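**Velcombe cell – teleop demo collection, minutes**

Present: Wiroj Rungrueang (chair), Revathi Kaimal (notes)

**1. Episode count**
Target is 2,000 remote-controlled episodes for the desktop tower task. 1,911 accepted, 68 rejected at labelling. Wiroj wants the rejects kept in a separate folder – agreed.

**2. CPU step**
Operators are still coming in too steep over the socket. Revathi to rewrite the approach notes before August.
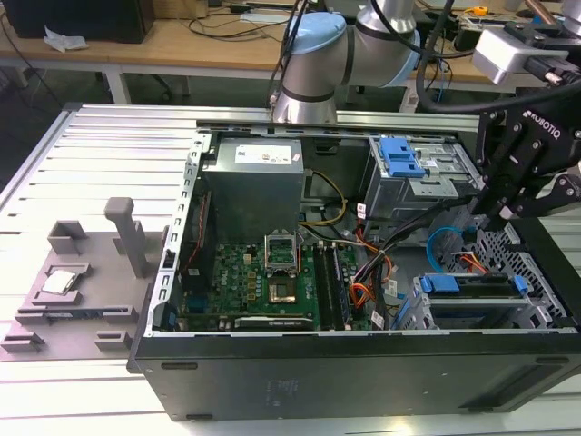
*Item 2: tower on its side, socket bracket open, CPU in the fixture pocket.*

**3. Drive step**
Stilstead asked for the caddy grasp to be labelled as its own segment. Agreed. Grip force stays at the current setting for all operators.

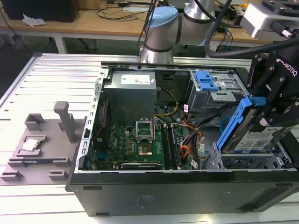 *Item 3: gripper holding the drive by its blue-handled caddy.*

**4. Operators**
Villanueva can send 9 trainees. Wiroj to book headset time.

**Actions**
- RK – approach notes, segment labels
- WR – trainee bookings, reject folder

Closed 3:40 pm.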